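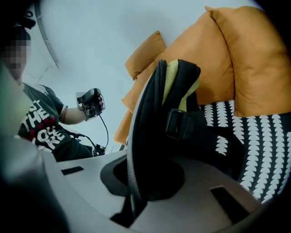

Giang Huỳnh
Experimental filmmaker, sometimes editor

Okay, a few people asked what I've been up to since spring, so I'm doing a thread instead of answering the same DM over and over. Grab a coffee.

I finished a film! It's called Otcombe, it runs 5 minutes, and it has no talking in it at all. It took me most of two years, and I know how that sounds.

Otcombe is the village where my aunt Ngọc Cao used to rent a house. I spent a couple of summers there as a kid and what I remember best is the sound of the stairs. So the film is mostly stairs. Stairs, a hallway, and a long bit with a curtain that my brother says is "the boring part" and I say is the whole point.

I shot it on Super 8, old stock that Cyril Fairclough had been keeping in his fridge next to the mustard. Some of the rolls came back so foggy you can barely tell there's a house. I used those anyway. Two of my favorite shots are on the worst roll.

People always want to know about the editing, so: I cut it on a flatbed first, by hand, with tape. Then I had it scanned and cut it again. The second cut was shorter and meaner and I hated it for a month. Then I put back one shot of the landing window and I could sleep again.

(The landing window shot is eleven seconds too long, according to Toàn Triệu. Toàn, I love you, it stays.)

Sound! This was the hard part. I didn't want music. Tín Lý came over with a contact mic and we taped it to everything in my apartment — radiator, banister, the pipe behind the washing machine. The low hum you hear under the hallway is the pipe. My neighbor knocked to ask if we were okay.

We ended up with over 2000 little sound files, and I had named maybe none of them properly. Please name your files. I spent all of July clicking on things called "pipe new new b" and trying to remember what I meant.

If you liked my last one, Vương, this is slower. Vương was all fast cuts and hand-scratched leader, and I was angry at everything when I made it. I watched it again last month and I still like the scratching. The titles, not so much. What was I thinking with that font.

A festival I won't name told me Otcombe was "too quiet for a shorts block." Fair enough, I guess? They'd put it between a zombie comedy and a music video. I'd have been nervous too.

But the folks who run the Zuvcombe screenings said yes, and they're showing it on actual film! I had a print made and it cost more than my car is worth. It goes on last, after the lights have been down a good while, so your eyes will be ready for the dark parts. The first minute is very, very dark. The projector isn't broken.

Someone asked what it's about and I never know how to answer that. A house with people's habits still in it? You know how you can walk through a place you lived in and your hand goes to the light switch before you think? I wanted to film the hand going to the switch without the hand.

Things I'd do over: get more of the kitchen. I had the kitchen for one afternoon with great light and I spent it reloading the camera and swearing. There's a single shot of the sink and it's soft. Oh well.

Next up is a thing called Dravex, and it's a mess so far. It has color in it, which is new for me, and maybe a voice reading a list. Ngọc says she'll be the voice if I feed her. I've written five versions of the list and they're all bad in a different way.

If you've got old Super 8 stock sitting around, any kind, any age, write to me before you toss it. I'll pay postage. I don't care how foggy it is.

And if you come to Zuvcombe, come say hi after. I'll be the one by the door asking strangers if they could hear the pipe.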